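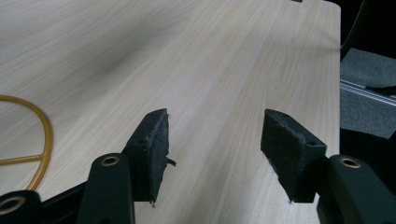

Surkon, November

Progress report: table surfaces, Tesedach reading rooms
Prepared by Rajitha Thambiah for Gerrit Joubert

Work in this period covered surface preparation and finishing of the tables under the second part of the grant. Of the 80 tables in the order, the first batch of 8 was finished to the agreed matte standard and placed in the small reading room. The tops are pale, with a fine grain slightly darker than the ground color, and the surface is smooth. Gloss was ruled out at the planning stage on account of glare from the windows.

Grain direction was left as supplied. Sipho Tshabalala checked each top under side light before signing it off. Two were returned for resanding near the edge and passed on the second check.

The schedule slipped when Hurnero delivered the finish in the wrong sheen. Replacement stock has arrived and is stored on site. The supplier bore the cost, and the budget line for materials is unchanged.

Open items:
Edge profile. The straight edge is kept for all remaining tables. Dineo Venter asked for a rounded edge in the children's room; a price is pending.
Cleaning. Staff are to use a damp cloth only. Written instructions go out with the next batch.
Spare finish. 200 liters were ordered in total, including an allowance for repairs.

Next period: sanding of the second batch, delivery to the main room, and a wear check on the first batch by Gert Mabaso.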